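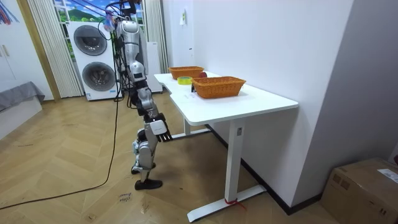
Humanoid platform at the sorting desk, Plokeck test apartment.

Software Engineer, Task Planning and Perception (full time, on site)

Plokeck develops the control and planning stack for humanoid robots working in furnished rooms. The group has 5 engineers and is adding one position. The engineer will own the layer between the object detector and the arm controller, known internally as Jiltance.

Scope of work

Jiltance takes labeled detections and a written instruction and outputs an ordered list of pick and place goals. Destinations are read from the workspace at run time. There is no fixed table of bin positions, and none will be added. The current regression set holds 1335 recorded sorting episodes, replayed on every merge.

Open problems at the time of posting:
- Matching handwritten labels to the nearest container when the container is rotated.
- Detection of transparent and reflective items.
- Replanning after a failed grasp without returning the arm to its home pose.
- Hand-to-head-camera calibration drift over long sessions. 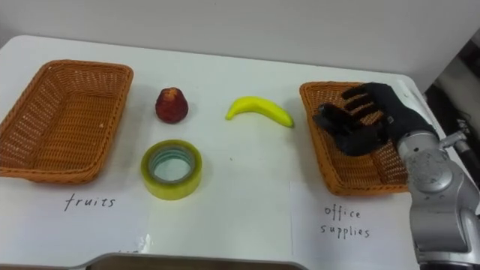
Two-category task, fruits and office supplies, head camera view.

Required
- 2 years of work on a robot manipulation or perception codebase that ran on hardware.
- C++ and Python. The planner is C++; evaluation and replay tools are Python.
- Working knowledge of rigid transforms, camera models and inverse kinematics.
- Ability to read a log before proposing a fix.

Useful
- Experience with text recognition on handwriting.
- Experience with multi-finger hands.
- Prior use of a replay tool similar to Vikeo, our in-house episode viewer.

Conditions

Permanent contract, probation as per local law. Most work is done within reach of the robot, so remote work is limited to one day per week. The position reports to Nadège Lefèvre, planning lead. Start in January.

To apply

Send a resume and a description, 500 words at most, of one planning or perception fault you traced to its cause. Include code if you are free to share it. Cover letters are not read. Put "Jiltance" in the subject line. Shortlisted applicants get a paid half-day exercise on recorded data, followed by a technical interview.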